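June, late, should be asleep. Up at 5 for the Hindemeck bus and it still left without me. Took the next one, stood the whole way. Feet killing me.
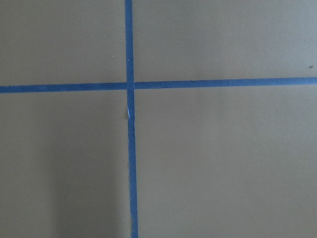

Blue tape, one line over another.

Seed order from Sumov came finally. Beans fine, no dill. Paid for dill!! Will call tommorow. Rained till lunch so no digging, did the bills insted. Water bill is 603, how. Read it twice. Still 603.

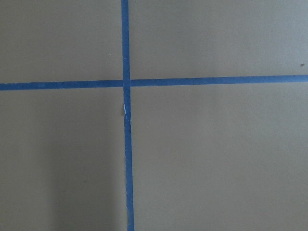
Called the water people, on hold forever, gave up and made soup. Too much salt. Ate 2 bowls anyway. Then over to Berhe for bread before they closed, only rye left, fine, I like rye.
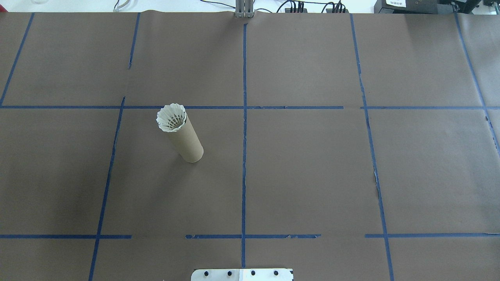 The big table, brown paper and tape.

Skundholm trip maybe off. Ferry is full both weekends I wanted and I don't want to drive all that way around. Could go in the fall. Sulked a bit. Washed the windows, kitchen side only.
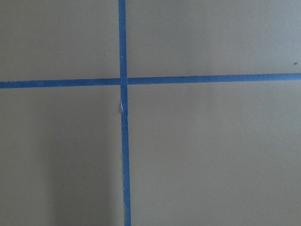 Slugs got the lettuce again. Went out with the flashlight after supper, got a lot of them, gross. Need: dill, stamps, lightbulb for the hall. Bed.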